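## 3.2 Recording Sessions in Student Housing
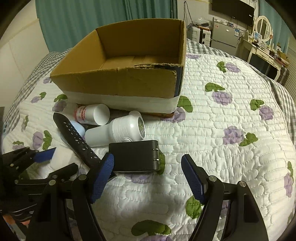 The second round of recording was done by the students of the Jilau course section in their own rooms. Each pair signed out one hand-held gripper for a week in February and returned it with the recordings on a memory card. We gave no list of objects. The handout, written by Hòa Tăng, asked only that the items be things already in the room and that the task end with them inside a single open container. Figure 2 shows a typical starting layout, with small household items on a bed next to a cardboard box.

Students submitted 2321 recordings in this round. We removed 75 in which the container could not be seen at the start, and a further 27 in which the operator's free hand moved an object. No other filtering was applied. Recordings in which an item was dropped were kept and marked as such by the pair that made them.

Beds were harder to work on than desks. A soft surface gives way when the fingers press down, and students reported that flat items such as remote controls took several tries. Bottles lying on their sides tended to roll toward the nearest dip. Two pairs asked to put a board under the cover and were told to leave the bed as it was.

**Figure 2.** Start of a packing task on a quilted bedspread. A remote control, a power adapter and two bottles lie between the open jaws, with the box behind them.

The policy in Section 4 was trained on 2000 of the remaining recordings. The rest were held out by room, so that no room in the test set was seen during training. The Stullier baseline used the same split.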